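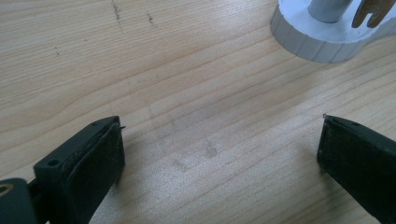

About us

Nukilden is a small company that makes and supports activity trackers for people who want a plain one. We sell two models, the Flulteo and the Flulteo Small, and the phone app that goes with them. We also repair older trackers, including a fair number that we did not make.

We work from the first floor of the old Howells building, above the print shop. The entrance is at the side, up the metal stairs. If you are sending something in for repair you do not need to visit, but you can drop it off by hand if you live nearby.

How we started

Euan MacRitchie started the company after several years of repairing watches and phones from a market stall. People kept bringing him fitness bands with dead batteries, and most of them had been told to throw the band away and buy another. He found that many could be opened, cleaned and given a new battery in less than an hour. The difficult part was closing them again so that they kept the water out. He tried a lot of glues.

Iulian Tănase joined as a customer first. His band had stopped counting steps on one arm but worked on the other, and he wanted to know why. The cause was a loose sensor. He had written software for lift controls before that and offered to write a small program to test the sensors on repaired bands. That program is still in use, and the part of our app that checks your tracker when you first pair it grew out of it.

The first Flulteo went on sale in April, two years after the two of them began working together. We made 65 in the first batch and sold them mostly to repair customers. We changed the buckle after that batch, as the pin was too short and came out when the strap got caught on a coat sleeve. Anyone who still has one of the first 65 can have the new buckle fitted free.

What we make

The Flulteo counts steps, measures heart rate, records sleep and tells the time. It has a one-line display and a single button. It does not take calls, show messages or play music. We are asked for these fairly often and we have decided against them for now, mainly for the sake of the battery, which lasts 13 days between charges with heart rate switched on.

The Flulteo Small has the same parts in a shorter case with a narrower strap. It came from requests by people with thin wrists, who found that the full-size case rocked from side to side and gave poor heart rate readings. The battery is smaller too, so it needs charging more often. Straps for one model do not fit the other.

Both models use an ordinary charging lead with a clip at one end. We sell spare clips. The case is held together with four screws under the strap, and any watch repairer should be able to open it. We will send a replacement battery and seal to anyone who asks, with a printed sheet on how to fit them. 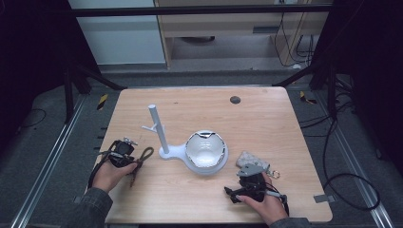 The app

Our app is called Celon. It runs on most phones, and there is a desktop version for people who would sooner look at their figures on a larger screen. You can use it without making an account. If you do not make one, your records stay on your phone and we never see them. If you do, a copy is kept on our server so that you can move to a new phone without losing anything.

We do not sell records or share them with advertisers. We make our money from trackers, straps and repairs. The app is free and has no paid version.

Celon can export everything as a plain spreadsheet file. It can also read exported files from several other makes of tracker, so you can bring your old records with you. Sleep records do not always come across cleanly, as each maker divides up the night in its own way. The help pages list what works and what does not.

Repairs

We repair our own trackers for as long as we can get the parts. For other makes, send us the model name and a short note about the fault before you post it. Some cases are glued in a way that we cannot undo without breaking the glass, and we would like to tell you that before you pay for postage.

We have completed 1,139 repairs up to the date at the foot of this page. Flat or swollen batteries are the most common job, followed by cracked glass and worn charging contacts. Please do not post a tracker with a swollen battery. Write to us first and we will explain what to do with it.

A repair carries the same guarantee as a new tracker, except for water damage on other makes. We test our seals, but we cannot promise how an old case will hold up in a swimming pool.

Who does what

Euan looks after the hardware, the repairs and the ordering of parts. Iulian looks after the app, the software inside the trackers and the website. Both of them answer customer emails. If your question is about the app, put Celon in the subject line and it will reach the right person sooner.

We do not have a telephone line at present. We had one for a while and found that most callers needed to send us a file or a photograph anyway.

What our trackers are not for

The Flulteo is not a medical device. The heart rate reading is good enough for following your exercise from week to week, but it should not be used to decide on treatment or to check a symptom. The reading is less steady during rowing, weight training and anything else that bends the wrist a lot. A chest strap will do better there, and Celon can take readings from most of them.

Step counts will also differ from those of other trackers. Pushing a pram or a shopping trolley keeps the wrist still, and some steps will be missed. Wearing the tracker on a belt clip helps. We sell the clip on the straps page.

Getting in touch

Use the contact form for orders, repairs and general questions. We reply within two working days. For returns, include your order number and say whether you would like a refund or an exchange. Shops that want to stock the Flulteo should use the same form and choose Trade from the list.

Page last updated Aug 12, 2023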